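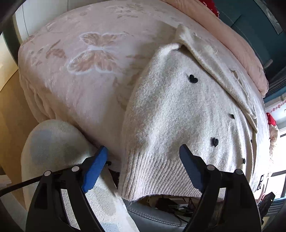 Camisola creme sobre a manta cor-de-rosa da borboleta. Anberg, quarto de cima.

Destralhar um quarto: galeria, com reservas

Atualizado a Jan 24, 2025

Aceitei fazer esta página porque a Zonby anda a vender um método de arrumação por 87 euros e eu queria perceber o que se compra com esse dinheiro. A resposta curta: um caderno, umas etiquetas e a ordem de pôr tudo em cima da cama antes de guardar seja o que for. A ordem já a minha avó dava, de graça.

O quarto fica em Anberg, numa casa que partilho com o Tyson Fehr, que acredita no método. Eu não acredito, e por isso coube-me a mim escrever.

A manta
Pelúcia curta, rosa-pálido, com uma borboleta grande de asas castanho-claras contornadas a branco. Há também folhas, num castanho mais escuro, e qualquer coisa bege lá para cima que tanto pode ser flor como asa. O caderno manda usar uma "superfície neutra" para avaliar a roupa. Esta não é neutra e serviu na mesma.

A camisola
Malha felpuda em branco-sujo mesclado, com aplicações pretas. Uma delas tem forma de coração ou de laço, já discutimos isto e não chegámos a acordo. O Tyson quis pô-la no monte de dar logo na primeira volta. Pedi recontagem.

A bainha
Canelada e larga. É por aqui que eu avalio uma malha, e o caderno não lhe dedica uma linha. Prefere perguntar se a peça "ainda conversa connosco". Uma bainha que perdeu a forma não volta ao sítio com conversa. Ponham a peça estendida e olhem para as riscas do canelado: vê-se mais em dez segundos do que em meia hora ao espelho.

As mangas
O método pede que se dobrem para trás, em cruz, e que a camisola acabe num retângulo capaz de ficar de pé na gaveta. Com malha fina, talvez. Com malha felpuda o retângulo tomba, e experimentei em duas gavetas diferentes. Deito-a dobrada em três e pronto - cabe menos roupa, mas encontro-a.

O armário
Um Brovwood comprado em segunda mão, por 65 euros, com uma porta que raspa. Pádraig Madigan, que dá o curso da Zonby, escreveu-me a dizer que o móvel "condiciona o resultado". Calculei que sim. Também calculei que me ia sugerir outro, e sugeriu: o modelo Rafferty, a 948 euros, portes à parte.

O balanço
A camisola ficou. A manta também, embora o caderno desaconselhe padrões no quarto por motivos que não explica. Em abril volto a abrir as gavetas e digo se alguma coisa se manteve no lugar - tenho as minhas dúvidas quanto à das meias.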